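Last updated: 2/28/20

4.2 The base-and-pillar set

Of the part sets drawn up for the Wostitlow study this is the one that gave us the most to write about, so it gets its own section. Flat set and ring set are in 4.3. Same scoring sheet for all of them.

The idea is simple enough. A wide low base in red. Upright pieces go on top, close together, and a yellow piece goes in the middle. Each upright is easy to place alone. The trouble is with neighbors: once a pillar is standing, whatever comes next has to be brought in past it, and a small lean in the first piece becomes a tight fit for the third. We call this crowding in the rest of the paper. Jarkdale used a similar layout for its sorting trays but with wider spacing, and the effect mostly went away there.

Loose parts start out on the floor, off the base. Where they start matters more then we expected — see the order results below.

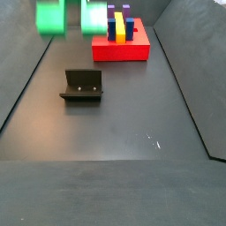 Figure 2. Red base with blue pegs in front, purple pegs behind and the yellow bar between them. Black L-shaped bracket on the floor.

Order of assembly. The sheet recorded 726 placements over 151 complete builds. A placement counts when the piece is let go and stays up; a nudge afterwards is logged separately and is not a second placement. Builds were grouped by whether the yellow piece went in before or after its blue neighbors. Yellow first gave fewer nudges. Yellow last gave fewer outright drops, presumably since the blue pieces hold it from the sides, but when it did go wrong the whole row had to be redone. Mixed order (one blue, yellow, other blue) was the worst of the lot, and we stopped scheduling it after the October builds.

Rear pieces are another matter. They are partly hidden by the front row, so a rear piece that is a bit off looks fine from the front. The scoring sheet at first asked only for a front check. Changed after round 2, and the earlier rear scores are left out of the tables. No attempt to recover them from notes.
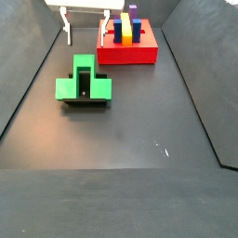
One reader of the draft felt that color was doing too much of the work here, and that the same set in a single gray would tell us whether crowding is about space at all or just about telling one upright from the next. Fair point. We do not have a gray set. The closest thing is the Codurora parts, which are all one color but also heavier, so a straight comparison would mix up two effects and we have not made it. What we can say is that confusion between pieces (wrong piece picked up, put back) was rare in the logs, and that most of the lost time fell after the piece had already been brought over to the base. That looks like space to us, but a gray set should be made before anybody leans on it.

Part shape also counts. Pieces with a step or shoulder catch on whatever is standing next to them. Straight-sided pillars slide past. Under the Rojanasak scheme these would be class 3 (shouldered) and class 1 (plain), and we keep those labels in the tables. Height did not seperate the builds much. Footprint did, a little.

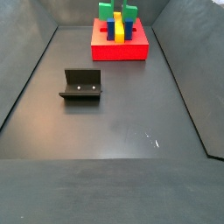 Figure 3. Yellow piece between blue pillars on the slotted red base, green blocks behind.

Clearing. Builds are taken apart back onto the floor before the next one, rear pieces last. Times for clearing are reported but not analyzed — they depend a lot on how the parts are laid out for the following build, and the layout rule was not fixed until late. For the same reason the totals in the appendix include clearing and the totals in this section do not. Check which one is meant before comparing.

Wear on the base was noted after the final round, mostly light scuffing at the front. Fit was re-measured then and the values are in the appendix with the starting ones. Flat set next.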